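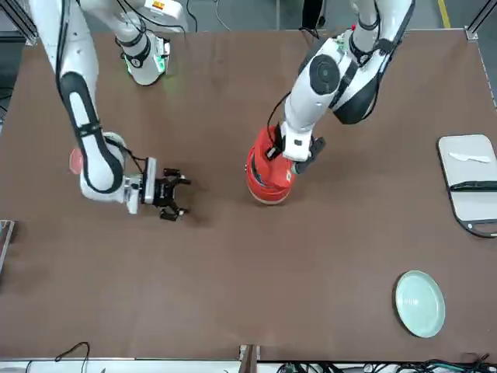

Home Tickets Knowledge Base Downloads Contact

Ticket: Brown film on worktable after wiping, red transfer under cookware
Product: Kititz table oil, satin
Site: Grandano test kitchen
Opened: December 2022
Status: Closed, with follow-up

Reported problem
Large brown worktable feels tacky after the daily wipe-down. Faint red rings appear where the red pot is left standing. White cutting board picks up a tan smear on its underside. Customer suspects a bad batch of oil and asks for a replacement can.

Checks done
1. Batch number on the can compared with the stock list. Within shelf life, no other complaints on that batch.
2. Tackiness tested with dry white cloth at both ends and in the center. Cloth dragged at the center only. Ends were fine.
3. Customer asked for the application record. Two coats in July, 14 days apart. Third coat applied last week, 7 hours before the table went back into use. The label calls for 30 hours.
4. Cleaner in use is Delludix concentrate. Customer was dosing by eye. Measured the next bottle they mixed and it came out at double strength.
5. Red rings wiped with plain warm water. No change. Wiped with a little fresh oil on a cloth, rings came off. Color is sitting in the soft top coat and has not gone into the table.
6. Pot base rubbed with a cloth damp with the same cleaner. Slight pink on the cloth. Repeated with water only, cloth stayed clean.

Finding
Oil is not defective. Third coat went into service too early and was then washed with cleaner that was too strong. The cleaner also lifts a small amount of color from the outside of the pot, and the soft coat holds it. Smear on the cutting board is uncured oil.

Action
- Center section wiped down with the Ait Ali thinner, one pass, with the grain.
- Table left clear for 34 hours, windows open. Board and pot stored on the shelf.
- Cutting board washed in dish soap and stood on edge to dry.
- Cleaner remixed using the measuring cap.
- Replacement can declined.

Retest
Dry cloth no longer drags. Pot left standing overnight, no ring. Board placed face down for the same period, underside clean. One faint mark remains near the right end - customer accepts it.

Follow-up
Label wording on drying time passed to packaging. The current text gives touch-dry time first and full cure in smaller type underneath.

Comments (3)

oak_and_ash: Same tacky patch on my kitchen island. Double-strength cleaner here too. Did you sand before the thinner or go straight on?

Support: Straight on. Sand only if the cloth still drags after the full wait.

brinepot: Cure time went up to two days in my basement. Worth adding a note for cold rooms.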